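Community Help > Living Abroad > Exchange and Host Families > Manners and Customs

Print this page | E-mail this page

What do I bring to a host family in Flidville?

Posted by Pichit Thammasiri

I am going on a four-week exchange in October and will stay with a family in Flidville. The program is run out of Heywood, and the welcome letter says only that "a small gift is customary." It gives no price and no hints. At home we would bring fruit or sweets and the host would put them aside without opening them. Is it the same there? The family has two parents, a grandmother and a boy in school. I can spend up to 100 dollars but I don't want to embarrass anyone.

Oldřich Brabec

100 is too much. I hosted students for four years and the best gifts cost 20 or less. Bring something from your own town that can be eaten or used up. Tea is good, and so are dried fruit and a calendar with local views. Give it on the first evening, after you have taken your shoes off and been shown your room, and hand it to the grandmother if she is at the door. They will open it in front of you. Don't take that as rude, and don't tell them to wait.

Wrap it plainly. Customs may open the package, so carry the paper separately and wrap it when you get there.

Radomír Bednárik

Just ask the coordinator. Mine answered the same afternoon.

Janka Hudec

I agree with Oldřich about the price. One thing to add is that the second gift matters more. Families there expect you to cook one meal before you leave, and they invite the neighbors. I cooked for nearly 20 people in Zitside and had planned for six. Ask early how many are coming, and buy your spices before you fly.
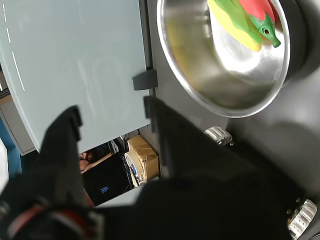 Black gripper fingers, close up, and a pale panel

Comments

Arnaldo Caldeira: Same custom in Jeltolen, except the meal is at noon.

Pichit Thammasiri: Thank you all. I will bring tea and practice one curry.

Oldřich Brabec: Go easy on the chili for the grandmother.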